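Home Papers Student Projects People Contact

3.2 Workspace and Task Design

The course project at Grivthorpe was given to four student teams, and each team had to prepare one table task for two arms. Our team chose a breakfast setting, because the objects are soft or have uneven shape and the students could not solve it with one fixed grasp. The task was written by Mio Wada and Aníbal Falcão in June, before the first tests on the arms.

In the task the operator controls both arms and moves the pastries to the plate. We planned 200 demonstrations, divided equally between the team members. The starting positions of the objects were changed by hand between demonstrations - the list of positions was prepared in advance, so that no student would repeat a favorite layout.

The layout in Figure 4 has the pastries on a floral placemat on the left side, and the plate on an orange napkin on the right, with a small metal cup and a wooden spoon near it.
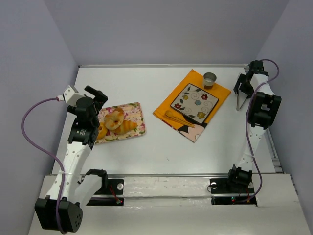 Figure 4. Two-arm workspace with the breakfast objects.

Signe Ljungberg remarked at the project review that the written task leaves too much freedom to the operator, and she asked which arm should make the first grasp. We agreed with this remark. In the second version of the instructions the left arm always begins, and the right arm waits until the first pastry is released. We removed 13 demonstrations which did not follow this order.

Last updated: June
Contact: Student Robotics Course, Grivthorpe - Back to top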